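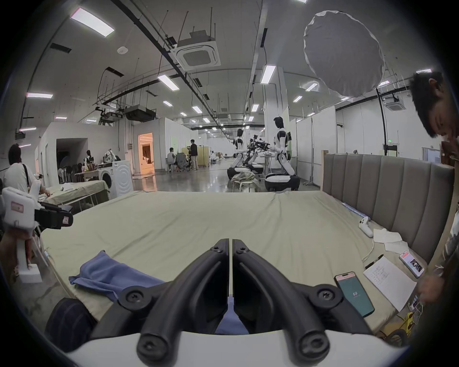

Blue cloth on the bed, still in a heap. Phones and notepad along the right edge.

I want to argue for folding laundry on the bed. Fast, because I have a load waiting.

The case against is always the same. Beds are soft, things slide, you get lazy and leave the pile until 11 at night and then it goes on the chair. Fine. All true at my house in Flondstead. Still the best surface I own. My kitchen counter is 18 inches deep. Try a bath towel on that.

Ha-rang Yang, who writes the housekeeping column in the Prekham newsletter, came out in September for a proper folding table. Hers is the Pons, 253 dollars. For a table! She says a hard surface gives a sharper crease. Sure. Who is looking at the crease on a pillowcase.

What a bed needs is a tight sheet. That's pretty much my whole argument. A loose sheet travels with whatever you're folding, you pull a sleeve and the bed comes along. So pull it flat, and clip it if it won't stay. Clips cost next to nothing.

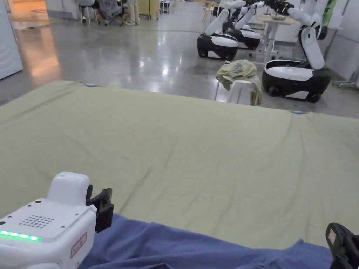 Green sheet spread flat, light-blue clips along the far edge.

Color matters too, more than I used to think. Dark cloth on a pale sheet, you see every edge. Navy on navy at 6 in the morning and you're folding by feel. I did that for years in the Cistidberg apartment and half my shirts came out as a sort of parcel.

And clear the bed first. I'm terrible at this. Phone, papers, a pen with no cap, all of it ends up under the towels and then I'm calling my own number from the hallway. 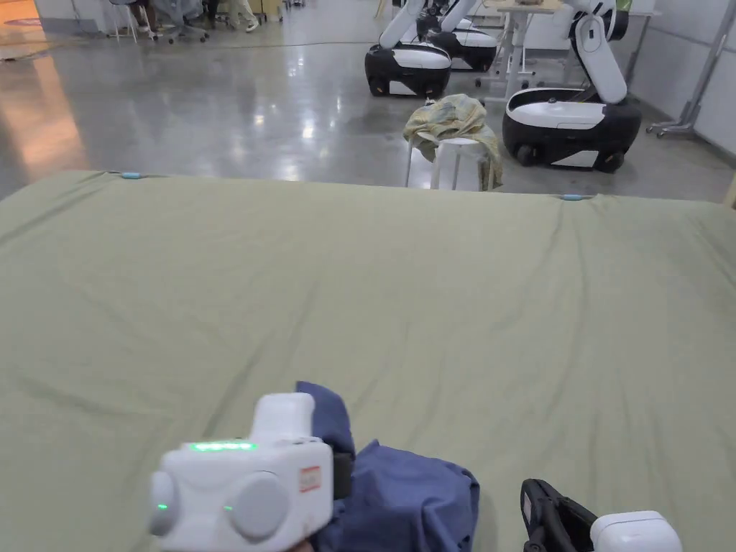

Small stuff I don't fold at all. Dishcloths, rags, the kids socks. I have about 100 cloths in the house and maybe 2 of them deserve corners. Ha-rang would disagree, she rolls hers and stands them up in a drawer, and it does look nice, I'll give her that. But it's a drawer. It shuts.

Keep your table if you have teh room for one. I don't, and the dryer just buzzed.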